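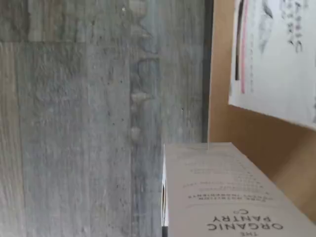

Barnov, April

Getting the dry food shelf ready for the warm months

In our apartment the kitchen is on the south side, and from May the cupboard near the window becomes quite warm in the afternoon. Two summers ago I lost almost all my flour and a big bag of walnuts to pantry moths. After this experience I do the same work every spring, when the heating is off but the hot days did not start yet. It takes one morning. I write it down in the order I do it.

What you need

A vacuum cleaner with the narrow nozzle, two cloths, a bowl of warm water with a little dish soap, glass jars with good lids, masking tape, and a pen that does not wash off. A kitchen scale is useful but you can do without it. Also keep a trash bag next to you and tie it closed when you finish. Do not leave it in the kitchen overnight.

Step 1. Take everything out

Everything means also the spices, the tea, and the half package of something behind the oil bottle. Put it on the table or on the floor, in groups: flour and meal, whole grains, beans and lentils, nuts and seeds, dried fruit, pasta, sweet things. I tried before to clean one shelf at a time and put the food back immediately, and I do not recommend it. You forget what was where and you wipe around things.

Step 2. Look at each package

Open what is already open and look inside with good light. Signs of moths are thin threads in the corners, small lumps of flour which stick together, and little holes in paper or thin plastic. Smell the nuts and the whole wheat flour. If the smell is like old paint or crayons, the fat has gone bad and the food should be thrown away, also if the date is still good.

White rice, sugar, salt and dry pasta are usually fine for a long time. Brown rice is more delicate because of its oil. I buy it now in small bags only.

If you find moths in one package, check the neighbors very carefully. Closed cartons are not a guarantee. The larvae can get in under the flap, and the inner bag is often only folded.
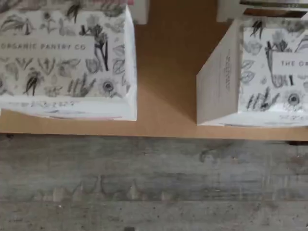
Boxes with plant drawings, one of them marked ORGANIC PANTRY CO.

Step 3. Clean the cupboard

First vacuum, then wash. Go slowly with the nozzle along the back edge, in the corners, and in the row of small holes where the shelf supports go in. These holes are the favorite place for cocoons and I did not know this in my first year. Take the supports out if you can. If you use shelf paper, remove it and do not put it back.

Wash with the soap water, wipe with a second cloth that is only a little damp, and leave the doors open until the wood is fully dry. For me this is 2 hours with the window open. Use this time for the jars.

Some people finish with vinegar. It does no harm on a painted shelf and the smell goes away by evening, but do not use it on stone.

Step 4. Prepare the jars

A jar must be dry inside, and this is where I made the most mistakes. A jar that comes from the dishwasher looks dry, but the rubber ring often holds water underneath. Take the ring off, dry it separately, and leave the jar open on a towel.

I have two kinds. The Rainer jars with the wire clip are from my mother-in-law and close very well. The others are screw jars from Nalinico, the household store near the bus station here, and they are cheaper and easier to stack. For flour I prefer the screw ones - the opening is wider and a measuring cup goes in.

Step 5. Freeze before you fill

Put flour, oats, and nuts in the freezer for four days before they go in the jar. The cold kills eggs that may already be in the food when you buy it. Leave the package closed when it comes out and let it reach room temperature first, otherwise water collects on the food and you will have mold in place of moths. Overnight on the counter is enough.

If your freezer is small like mine, do it in turns and write on a piece of tape which ones are finished.

Step 6. Fill and label

Fill the jar, knock it softly on a folded towel so that the food settles, and close it. On the tape I write the name, the month, and for the beans also the weight. My medium jar takes 538 grams of red lentils and the small one 238 grams of sesame. It helps at the market in Bukudard, where everything is sold from the sack and I must say how much I want.

Cut the cooking instructions from the package and tape them to the back of the jar. For polenta and bulgur I never remember the water.

Do not pour new food on top of old food. Empty the jar, wash it, dry it, then fill. If there is a rest, keep it in a cup and cook it this week.

Step 7. Put things back

The warmest shelf in a cupboard is normally the top one. Salt, sugar, and pasta can live there. Nuts and whole grain flour go to the bottom, or in the refrigerator if there is space. Oil should not stand next to the stove, also when it is practical.

Put older jars in front. I leave one hand of empty space on each shelf, so I can move jars without taking out the whole row.

During the summer

Once a month look at the corners of the ceiling above the cupboard, where the moths like to sit in the evening. A sticky trap catches the males and tells you early that there is a problem, but it will not solve the problem alone. Change it when the date on the trap is over.

Bay leaves between the jars smell nice. I still put them, but I did not see that they help.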